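Vitamin C intake in first-year students: comparison of a food diary with a short questionnaire

Kalliopi Xenos and Bart Groen
Supervisor: Rosalinda Mangubat
Submitted 27/06/2023

2. Method

Twelve items were taken from the Veloso questionnaire and shortened for use on a phone. The questionnaire asks how often a food was eaten in the past month, with no portion weights. A standard portion of 80 g was assumed for every fruit and vegetable. Juice was entered separately.

Participants were 20 students living in the Drolgate residence. Each filled in the questionnaire first and then kept a diary for seven days. Anyone taking a supplement that contained vitamin C was left out - the dose would have hidden the differences in diet.

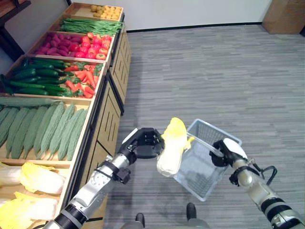

Intake from the diary was worked out per food and per day, then averaged over the week. Values for raw and boiled vegetables were kept apart, as vitamin C is lost to the cooking water. The questionnaire does not make this split. It also has a single line for "other vegetables", into which bitter melons, cucumbers and red chilli peppers like those on the stand would all fall, although their vitamin C content differs widely. We gave this line one mean value, following the Veloso scoring sheet.

3. Sources of error

Portions in the diary were estimated by eye. Two participants handed in diaries with one day missing; their means were taken over six days. The study was run in January only, so seasonal change in diet could not be examined.

Storage time was not recorded. Zulmira Pacheco suggested adding a purchase date to the diary sheet, and this has been done in version 2 (Appendix B).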